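Serkwood to extend school meals scheme to all primary pupils

2021-03-04
14 shares | 3 comments

Serkwood District Council has approved the extension of its subsidised school meals scheme to every primary pupil in the district, following a vote at its meeting in Crabtree. The decision will bring a further 747 children into the scheme, which until now has been open only to families receiving certain forms of support.

Under the new arrangements, parents will pay no more than 40 pence towards each midday meal. The remainder will be met from the council's education budget. Children who already receive meals free of charge will continue to do so and their families do not need to apply again.

The scheme will be introduced in two stages. Schools in Crabtree and the surrounding villages will join at the start of the summer term. Those in Dasonville will follow in June, once work on the kitchen at Dasonville Primary School has been completed. That kitchen currently prepares 192 meals a day and will be able to serve 500 when the new ovens and cold store are in place.

Presenting the report to members, Friederike Pfeiffer, head of education services, said that the number of pupils taking a cooked lunch had fallen in each of the past four years, and that cost was the reason most often given by parents. "Many families find themselves just outside the present limits," she said. "A single low charge is easier to understand and easier to run."

Councillor Vusumuzi Le Roux supported the proposal but asked for written assurance that the length of the lunch break would not be reduced in the larger schools. Officers confirmed that head teachers would set their own timetables — with two sittings where needed — and that no pupil would have less than half an hour to eat.

A proposal to bring in an outside caterer was not taken forward. Meals will continue to be cooked by council staff, and menus will change every three weeks. Parents of children with allergies or other dietary needs are asked to return the form sent out by their school, even if they have filled one in before.

The council will review the scheme after one full year. Letters explaining how to pay will be sent to households before the end of term.
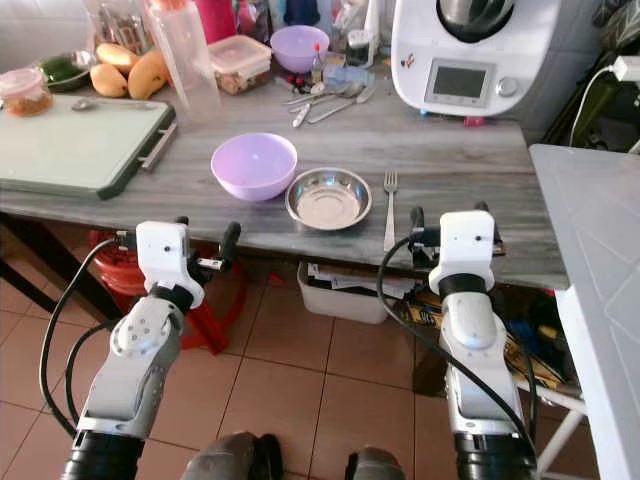

Ruan Xaba wrote that the lower charge was welcome but that Dasonville families should not have to wait until the summer for it, and asked whether packed lunches could be offered at the same price in the meantime.

Contact the press office | © Serkwood District Council | Back to top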